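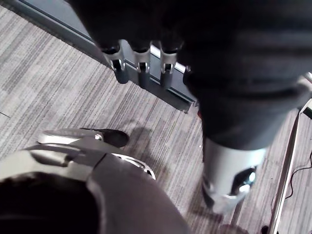 Kivanley striped carpet in grey: a grudging review

I don't trust carpets sold as "hides everything". The last one that made me that promise was a beige thing from Rinaldi, and it showed every crumb I ever dropped. So when the Kivanley turned up in the sale I ordered the free sample, ignored it for a fortnight, then bought enough for the back room anyway. It cost me £198 before fitting.

The colour first. On the website it looks like one flat mid grey. Up close it's thin streaks of light grey, charcoal and off-white, and the streaks are what you notice. I like it more than I expected to. Whether I'll like it in five years is another matter – stripes date, and these ones do pull your eye along them. If your walls aren't square, think hard about which way you lay it. Our fitter asked twice and I'm glad he did.

Does it hide dirt? Grey fluff, yes. Dust, mostly. White thread stands out on the charcoal streaks and dark thread stands out on the pale ones, so "everything" is a stretch. I'd call it average for a patterned carpet.

The pile is short, and chairs move over it without much fuss. Kivanley's leaflet says it will recover from heavy furniture "in hours". I had a bookcase on it for a week, and the dents were still there three days after I moved it. A damp cloth and a bit of brushing got most of them out.

Things I didn't care for: the smell for the first few days, the price of the matching edging, and a delivery slot that changed twice. The underlay they push at the checkout is nothing special either. I used Uvdale's cheaper one and can't say I've missed out.

I also looked at the Judov loop carpet, softer underfoot and nearly £100 more for the same room. For a bedroom I'd probably pay it. For a room that gets walked through in shoes, I wouldn't.

Three and a half stars out of 5. I'd buy it again at the sale price and leave it alone at the full one.

Reviewed 20 June 2021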